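Re: [cembridge-swap] Posting seedlings and other breakables
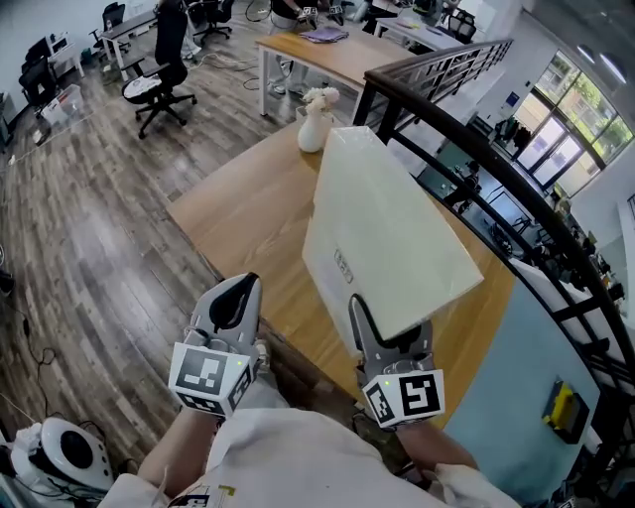

WHAT I'VE LEARNT ABOUT BOXES

Snežana Stojanović wrote:
> Has anyone managed to post tomato seedlings without them arriving
> as soup? I sent Fermín 8 plugs of Prenico last June and he was very
> polite about it, but I gather only two were worth potting up. I don't
> want to go through that again. Is it the box, the post or me?

Hi Snežana, and hello everybody,

It's not you! I killed a whole tray of chillies the same way before Brenda Figueroa took pity on me and showed me how she does hers, and I've lost very few since (touch wood).

First thing, stop watering the day before. I used to give mine a good soak to see them through the journey and all it did was turn the compost to slop, which then slid about and snapped the stems. Damp is plenty. Wrap each plug in a bit of kitchen roll, then a twist of newspaper, quite snug, so the compost can't go anywhere.

Then lay them down flat, heads and tails like sardines. I know it feels wrong. They'll look sulky and bent when they come out but they straighten up in a day or so on a windowsill. Stuff every gap with more newspaper, give the closed box a shake, and if you hear anything moving open it up and stuff some more. Brenda uses old egg boxes for the very small ones and swears by it, though I can never get the lids to shut on mine.

Post early in the week, first thing if you can get to the counter, and tell the person they're coming! Mine to Uriel sat in his porch in full sun until he got home, and that was a perfectly good parcel wasted.

Smaller plants travel much better too. Two proper leaves, maybe four. I think your Prenicos might simply have been too big by then, they do bolt up, don't they? If you've got any seed left I'd honestly just send that in an envelope and let Fermín do the work.

While I'm here, I still have 20 leek seedlings (Herkmont, the fat blue-ish one) going spare if anybody is passing, and I'm after a root of proper French tarragon. Not the Russian, I've got enough Russian to roof the shed.

Love to all,
Amancay Lagos

Filed under: Growing & Swapping > Seeds, plugs and cuttings
754 views | 8 replies | Share this message

Contact the list owner | © Cembridge Swap List | Back to top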